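3.2 Package form and the net content statement

The net content statement is one of the few items on a retail package that a shopper needs in order to compare prices, and it competes for space with brand names, directions for use and promotional text. Earlier work has treated legibility as a matter of type height alone. Holmgren and Visser measured reading speed on flat printed cards and reported a steady gain with larger numerals, but their cards could not bend, roll or be held at an angle. Packages in ordinary use do all of these things. We therefore divided the sample into rigid containers and flexible pouches and treated the two classes separately.

On rigid containers with a round body, part of the label is always turned away from the reader. A statement placed near the edge of the main panel has to be found by turning the container, and the time spent on this search was recorded apart from the time spent on reading.
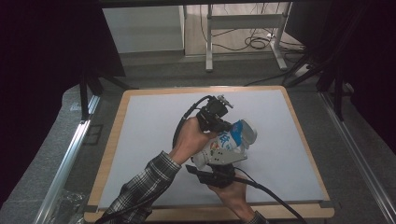
Does type height still predict reading time once the package is in the hand?

Type height predicts reading time only after the statement has been found. Search time depends on where the statement sits on the panel and shows no clear relation to the size of the numerals.

Each of the 60 participants completed 50 readings, giving 3,000 readings in all. Packages were handed over in random order. Participants were told to turn the package freely and to say the net content aloud, with the unit. A reading was scored as wrong if either the number or the unit was wrong, and corrections made within the same reading were accepted. Readings with a spoken response earlier than 500 ms after handover were discarded as anticipations. Peng and Abu Hammour scored all readings independently — disagreements were settled by replaying the audio.

Flexible pouches raise a different problem. The printed surface is seldom flat, and the contents shift when the pouch is lifted. Creases that cross a numeral can change its apparent shape, while creases that cross only the surrounding white space have little effect. Orientation also matters. A pouch has no natural base when it is picked up from a pile, and the text may reach the reader sideways. Participants differed in how they dealt with this: most turned the pouch, while others tilted the head and read the line as it lay.

Statements set in bold type and kept apart from other text were read with fewer errors in both classes. The gain was larger for pouches. We did not vary typeface directly, so this result rests on the designs already found in the sample.

Figure 2. White plastic pouch held at a tilt. The net content is given in black type as 250克 (250 grams).

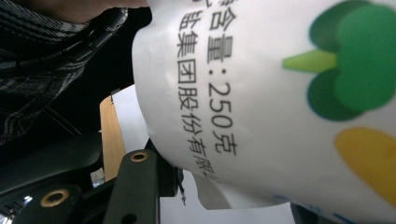 3.3 Unit errors

Wrong units were less common than wrong numbers and were concentrated in items where the unit was set smaller than the numeral. Grams and milliliters were the pair most often exchanged. Several of these errors were made on products sold both as a liquid and as a powder, and Melis has suggested that the reader fills in the unit from memory of the other form. Our data cannot test this, as prior use of the products was not recorded.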